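6.4 Recovery after a grasp fault in simulation

Use this section when the Selto task runner halts a tabletop run with the message GRASP FAULT or OBJECT LOST. It applies to simulated cells only. For a fault on physical hardware, stop the arm and follow Section 9.

Two causes account for most reports. Either the fingers closed on an object whose collision mesh does not match its visible surface, or the arm was restarted with the fingers already in contact with something on the table.

CAUTION: Do not press Resume straight after a grasp fault. The controller keeps the last commanded closing force, and the first step of the new run applies it in full.
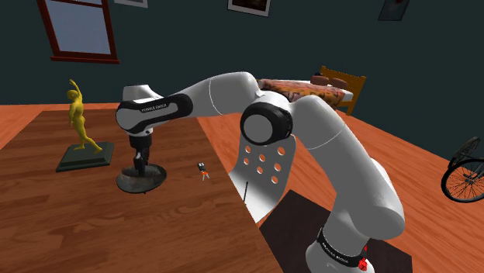

1. Pause the physics clock. The status bar must read HELD before you continue.

2. Set the closing force to zero in the Gripper tab. Leave the finger position as it is.

3. Open the contact list and select the finger links. Any pair with a penetration depth greater than 2 mm is marked in red.

4. Write down the names of the marked pairs. The list is cleared when the scene is reloaded.

5. Open the fingers in single steps, 35 steps at most. If the pair is still marked after the last step, go to 6.4.1.

6. Raise the wrist straight up by 200 mm. Do not rotate any joint until the wrist is clear of the table objects.

7. Release the physics clock and let the objects settle. An object that keeps sliding or shaking has a bad mesh and must be replaced before the next run.

Note: Step 6 uses the table frame, and the tool frame is selected by default. Change it first. Remo Cirillo's fault log from February has a run in which the arm moved sideways through a whole row of objects for this reason.

6.4.1 Objects with irregular outlines

Folded, ragged or toothed shapes are the usual source of a penetration fault. The Prirska importer replaces them with a convex hull unless told otherwise, and the fingers then stop short of the surface or sink into it - both give the same message. 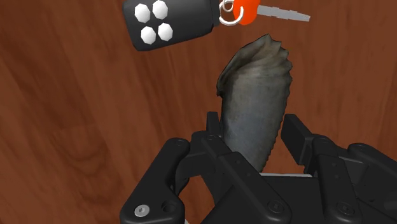 Turn on Show Collision Shapes and compare the hull with the visible surface at each finger pad. If there is a gap, reimport the object with Decompose set to ON and run the grasp again from the home pose.

Check neighboring objects as well. A hull that overlaps a second object at load time pushes both away on the first step, and the runner reports OBJECT LOST for the wrong one.

CAUTION: Do not clear the fault by raising the penetration limit. The run will finish, but its contact forces are not valid and must not be used to set limits on a real arm.

If the fault returns after reimport, export the contact list and send it with the scene file to Mali Beddoe.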